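Paper, again

July 26, 2019

Ok quick one, dinner's in the oven and I have maybe twenty minutes. Still doing the family papers. Still!! I said October and people laughed, and now October is looking optimistic.

Where I'm at: 446 letters read, most of them my grandmother's, most of them about weather and who owed who money. Her handwriting gets tiny after the move to Riltano. Paper cost money I guess. One letter goes all the way around the margins and finishes upside down over the address. Took me a whole evening and it was about a goat.

Sorting by year was a mistake. Half of them have no year. So now it's by sender, then by whatever I can work out. Aunt Gudine's pile is the worst, she signed everything G. and so did her husband. Different g's though, hers has a loop. Mostly.

Wilma De Bruijn wrote back!! Second cousin, found her through the old Visser address book. She has four letters from the other side, the answers to ones I have, and she's going to scan them. Very excited, probably too excted for a woman with this much ironing.

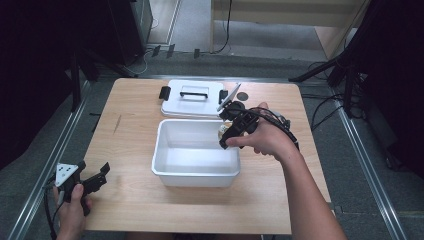
White bin, lid off. Black latches on the lid.

Things I've learned so far. Rubber bands are evil, they melt onto the paper and take the ink with them. Paper clips rust. Pencil only, on the back, tiny. Don't read the sad ones after ten at night. The wedding telegrams can go in one envelope, they all say the same thing anyway.

Typing them up is slow. Did 197 pages by the end of last week and then my wrist gave out, so it's been reading only since. My brother thinks I should stop at the year 2000 because after that it's all printed emails and Christmas newsletters. He's probably right. But the newsletters are funny? Dad wrote a full paragraph on gutters.

Question for anyone who does this. Do you keep the envelopes? I've kept them all so far and they take up as much room as the letters. Some have nice stamps, most are just brown. Leave a comment, I do read them, just slowly.

Timer's going. More when Wilma's scans get here.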